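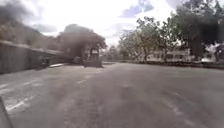 Old asphalt, faded stripes on the left. Plenty of lots look like this by May.

How to restripe a small parking lot

Quick version, typed up between jobs. Works for church lots, small shops, the back lot at Presby where I learned most of this the hard way.

What you need
Traffic paint, water based. I use Fudow white
Chalk line, long tape, push broom
Blower
Stencils if you have arrows
Striping machine. Rent one, Gallegos has them by the day

1. Close the lot the night before. Cones AND tape. Cones alone get moved.

2. Sweep, then blow, then sweep again. Oil spots get degreaser and a stiff brush. Rinse. Let it dry all the way, overnight is best.

3. Find the old lines. If you can still see them, follow them. Dont re-measure a layout that worked. If they're mostly gone, snap chalk from the curb out and check your first stall before you do the rest.

4. Diagonals last. Mark both ends of every stripe first, then snap. Eyeballing the angle never works, ask me about the Jedska lot.

5. Paint. Start 7 am or so, before the surface gets hot. Walk at one speed. 2 thin coats, not one fat one. Fat coats peel.

6. Wait. The can says an hour for traffic, I give it till the next morning.

How much paint? Last lot had 900 feet of line and I bought extra, glad I did. Worn asphalt drinks the first coat.

Cost: 167 for paint and chalk, machine rental on top. Keep it under 200 if you can borrow teh machine.

Cracks get filled before any of this. Separate page on that, coming when I have time.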